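¿Por qué abriga la ropa?

Cuando llega febrero y hace un frío de los que ponen la nariz colorada, seguro que alguien en casa te dice: «Ponte el jersey, que te dará calor». Y tú te lo pones, claro, y al ratito estás la mar de bien. Pero vamos a hacer una prueba muy sencilla. Deja un jersey toda la noche encima de una silla y por la mañana tócalo. ¿Está calentito? ¡Pues no! Está igual de frío que la silla, que el suelo y que la mesa de la cocina. Entonces, ¿de dónde sale el calor?

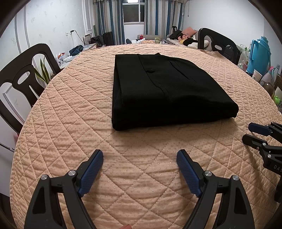
Texto: Žofie Štěpánek

El calor sale de ti. Tu cuerpo es como una pequeña estufa que no se apaga nunca, ni siquiera cuando duermes, y que funciona con lo que comes: las lentejas, el pan, la manzana del recreo y hasta ese trozo de bizcocho que te dio la abuela. Por dentro estás siempre más o menos a 37 grados, tanto en verano como en invierno. El problema es que el calor es muy viajero y siempre quiere irse hacia donde hace más frío - así que, en cuanto sales a la calle, se te escapa por la piel.

La ropa le pone las cosas difíciles. Y lo hace con un ayudante que no se ve, no pesa casi nada y está por todas partes: ¡el aire! Entre los hilos de una prenda de lana hay muchísimos huequecitos, y en cada uno se queda atrapado un poquito de aire. El aire quieto deja pasar el calor muy despacio, muy despacio, como si el calor tuviera que caminar por un bosque espeso lleno de ramas.

Por eso dos camisetas finas, una encima de otra, suelen abrigar más de lo que uno imagina: entre las dos se queda una capa de aire. Y por eso también las colchas acolchadas llevan relleno y costuras. El relleno guarda el aire y las costuras, que muchas veces dibujan rombos, impiden que se vaya todo a una esquina y te deje los pies helados.

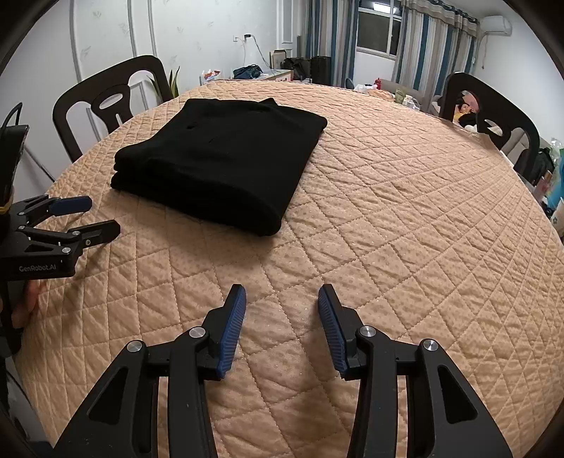
Malý pregunta si entonces los animales hacen lo mismo, porque su gato en invierno parece el doble de gordo. ¡Qué buen ojo! Los gatos, los zorros y muchos otros animales tienen en la época fría un pelo más espeso, y los pájaros ahuecan las plumas hasta parecer una pelota. No han engordado de golpe (bueno, algún gato sí), es que llevan más aire metido en su abrigo.

¿Y qué pasa cuando la ropa se moja? Que el agua ocupa los huequecitos donde antes estaba el aire, y el agua deja escapar el calor mucho más deprisa. Además, para secarse, la tela te va robando calor del cuerpo. Si alguna vez te has quedado con los calcetines empapados después de saltar en un charco, ya sabes de qué hablo.

Para probarlo en casa

Pide a una persona mayor que llene 2 botes iguales con agua templada del grifo y que los cierre bien. Envuelve uno con una bufanda y deja el otro sin nada. Espera media hora, que se hace larguísima, ya lo sé - puedes aprovechar para merendar. Luego toca el agua de los dos con un dedo y apunta en tu cuaderno cuál se ha enfriado más. Otro día puedes repetirlo con un cubito de hielo envuelto y otro sin envolver. Antes de mirar, piensa qué va a ocurrir: ¿la bufanda derretirá el hielo más deprisa o más despacio?

También te puede interesar
¿Por qué sale vaho de la boca en invierno?
De la oveja al ovillo: un paseo por la lana
Los calcetines que perdió el gigante Herent (cuento)
¿Cómo duermen los osos?
7 experimentos con agua y jabón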